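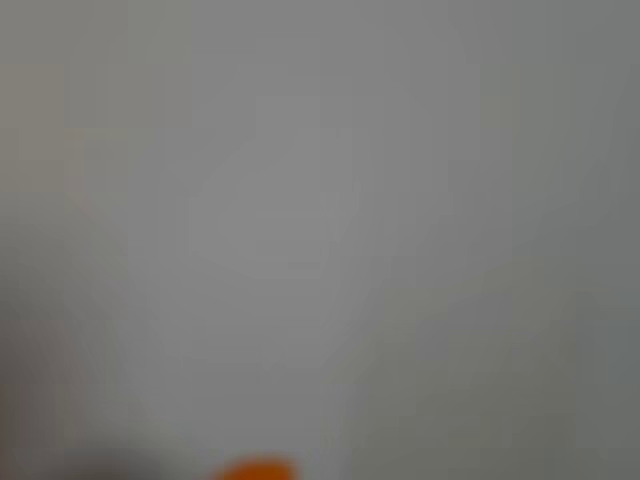
How much should a small packing shop set aside for its first robot arm? Take the price of the arm and plan on spending the same again in the first year, on grippers, spares and the hours your own people put in.

I got that answer from Sem Wuyts, who runs the packing side at Henden and has been living with this budget since February. I went over there one morning expecting a sales pitch and got a spreadsheet instead (a very long one, with a tab just for cables!).

The plan started out simple. Henden wanted 4 small arms to put boxed goods onto the packing tables, and the first quote came from Drovier at $2,157 an arm. Sem liked the number. Then he started adding things up - spare servos, a second set of fingers for each arm, power supplies, somebody's time to print parts when they crack - and the request that went upstairs was for 3 arms and a decent parts drawer.

"I'd take three that run over four that are waiting on a part," he told me, and I have to say I've seen enough idle gear in this town to agree with him.

A rival quote from Savton came in higher but had service visits included. Henden passed on it for now, mostly because Sem's crew would like to do their own repairs and the cheaper arms come apart with an ordinary screwdriver.
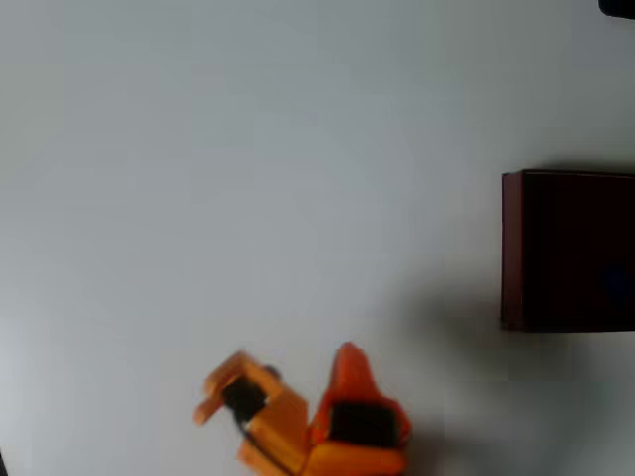

Orange gripper with its two black servos, open and clear of a dark maroon box.

The boxes are their own line in the budget, by the way. Every size the shop ships has to be tried with the gripper before anybody signs for a full order, and Sem has put down 9 weeks for that. I thought it sounded like a lot. He says the Sveinbjörnsson account alone uses more carton sizes than he'd like to talk about, and the glossy ones get their own round of tries.

What's still open is the money for year two. The owners want to see what the parts drawer costs them before they promise anything, and Sem wants the fourth arm put back on the list with a separate line for training. They'll sit down over it again once the box trials are done, and he's promised to send me the new version of that spreadsheet, cable tab and all.

Contact the newsroom | Copyright, all rights reserved | Back to top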